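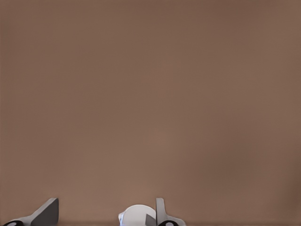
Simulated gripper view, fingers apart, white round-topped object at the right finger.

Rillow Bench Sim - data card

Last edited Sun 2 January

Summary

Rillow is a small set of simulated pick episodes rendered from the gripper of a two-finger arm. The arm itself is a home build, put together on a bench in the Wallmont shared workshop. The simulation was made so that grasp code could be tested when the real arm is in pieces.

Contents

The release holds 2,335 rendered stills from 51 episodes. Each episode has its own folder with the stills, a joint log and a short settings file. Joint angles are in radians, finger gap is in millimeters. Time is counted in simulator steps from the start of the episode, not in seconds.

Simulator and model

Episodes were produced with Flultix, our own wrapper around a rigid-body engine. The arm model was exported from the same CAD files used to cut and print the parts. Finger geometry is exact apart from the screw heads, which were left out of the collision mesh. Cable drag is not modeled. The backlash on joint 2 is modeled as a fixed dead band and is too small compared with the real arm - see Known issues.

The gripper is the Kuster pattern, second revision. Files for the first revision will not load with this model, as the finger pivots were moved outward.

Rendering

Surfaces are plain colors with no texture maps. The brown backdrop shows slight changes in tone and some faint blotches. Do not treat these as marks on the surface. The view stays fixed to the gripper, so the fingers sit low in the picture and objects near them may be only partly visible.

Splits

20 episodes are held out for testing. The split is by episode and is listed in split.txt. Do not reshuffle by still. Neighboring stills are close to identical and will leak between sets.

Known issues

- Finger gap is logged one step late in episodes recorded before the April rebuild of the wrapper. The settings file has a flag for this, gap_late.
- Contact force is noisy when an object touches only one finger. Use the contact flag instead.
- Policies trained only on this set overshoot on the real arm. Widening the joint 2 dead band helps in part.
- There is no depth channel.

Use

Suitable for checking loaders, gripper state estimation and simple grasp detection. Not suitable for judging how a method copes with clutter or real lighting.

Changes to the card and to the loader go through the workshop repository. Include the episode folder name and the wrapper version when reporting a bad still.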